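Lista de revisión de la sala de manualidades, con mis comentarios
Repaso de marzo, antes de volver a abrir el taller Liang
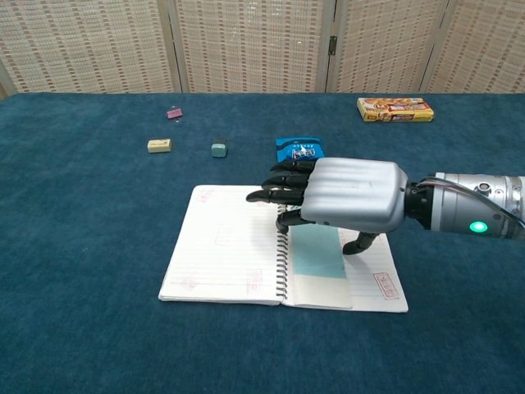 Empiezo por la mesa, que es donde pasamos casi toda la tarde y donde suelen aparecer los problemas. Me traje la hoja del año pasado para comparar y ya os adelanto que hemos mejorado bastante (¡menos mal, porque aquella daba pena leerla!). Lo que más me preocupa sigue siendo la tela verde azulada: con ese pelillo que tiene, todo lo que se desmigaja se queda agarrado, y en cuanto conviven el cuaderno de espiral, los bloques y una caja amarilla de algo de picar, ya sé por dónde voy a tener que pasar el aspirador. Aparte de eso, me gusta trabajar sobre ella, amortigua mucho el ruido y los bloques no salen disparados.

1. Tela de la mesa
Estado: correcto, con seguimiento.
Tiré de las cuatro esquinas y no se desplaza. Tampoco encontré dobleces donde se pueda enganchar una manga. Eso sí, pido que se aspire al terminar cada taller y no cuando alguien se acuerde, que nos conocemos. Si se cae pegamento, avisadme antes de frotar, por favor, que la última vez lo extendimos por media mesa intentando arreglarlo.

2. Altura y estabilidad de la mesa
Estado: correcto.
Me apoyé con todo mi peso en los dos extremos y no cojea. He apretado los tornillos de una pata con la llave que guardamos en el cajón de Reseter, el armario gris del pasillo. La llave ha vuelto a su sitio, lo prometo.

3. Biombo
Estado: correcto, con una observación.
Esto lo miro siempre despacio. Es plegable, de paneles tejidos en beis y tostado, queda precioso detrás de la mesa y separa muy bien el rincón de lectura, pero un biombo abierto del todo se cae con una facilidad tremenda. Tiene que quedar siempre en zigzag. Probé las bisagras una por una, abriendo y cerrando, y una va algo dura; le pondré una gota de aceite. ¡Ojo con los dedos al plegarlo! Entre panel y panel se pilla uno sin darse cuenta, y con niños delante lo mueve siempre un adulto.

4. Bloques pequeños
Estado: pendiente de decidir.
Les pasé la yema del dedo por los cantos a todos y no noté astillas ni rebabas. Mi duda es otra: al taller de Xiaoqing Guo vienen a veces hermanos pequeños, y los bloques más chicos no me dejan tranquila. Propongo guardarlos en la caja con tapa mientras haya menores de tres años en la sala. El verde azulado, además, se confunde con la mesa, así que al recoger hay que buscarlo con la mano (ya lo dimos por perdido una vez y estaba delante de nosotras).

5. Comida y envoltorios
Estado: a corregir.
Aquí me pongo un poco pesada. Los aperitivos cerrados pueden estar en la mesa, abiertos no. Se abren en la mesita de la entrada, se come allí y luego a lavarse las manos. Quien traiga algo para compartir, que deje el envase entero con la lista de ingredientes a la vista, porque este trimestre tenemos una alergia a los frutos secos y no quiero sustos. Nada de pasar las cosas a un bol sin etiqueta.

6. Cuadernos y sellos
Estado: correcto.
A los cuadernos de espiral hay que mirarles la punta del alambre, que a veces se suelta y araña. El que uso yo está bien. Los sellos rojos son un encanto y las páginas quedan muy alegres, pero la tinta mancha, de modo que el tampón se cierra después de cada uso. Las pegatinas Stikitby siguen gustando más que nada y se guardan en su carpeta.

7. Luz y enchufes
Estado: a corregir.
La lámpara Jokau parpadea unos segundos al encenderse. No sé si es la bombilla o el casquillo y prefiero que la mire alguien que entienda. Hasta entonces usamos la del techo. La regleta está sujeta a la pared y no cruza ningún paso.

8. Salida y aforo
Estado: correcto.
Con 12 personas sentadas se llega bien a la puerta, lo hemos probado. He medido el paso más estrecho, junto a la estantería, y da 88 centímetros. No dejéis ahí las mochilas, que para eso están los ganchos.

Pendiente para mí: aceite de la bisagra y caja con tapa.
Pendiente para Xiaoqing: preguntar por la lámpara y apuntar la alergia en la hoja de la puerta.
Vuelvo a pasar por la sala antes del primer taller, hacia las 11 de la mañana. Si alguien ve algo raro mientras tanto, que me lo deje escrito en la última página de esta lista.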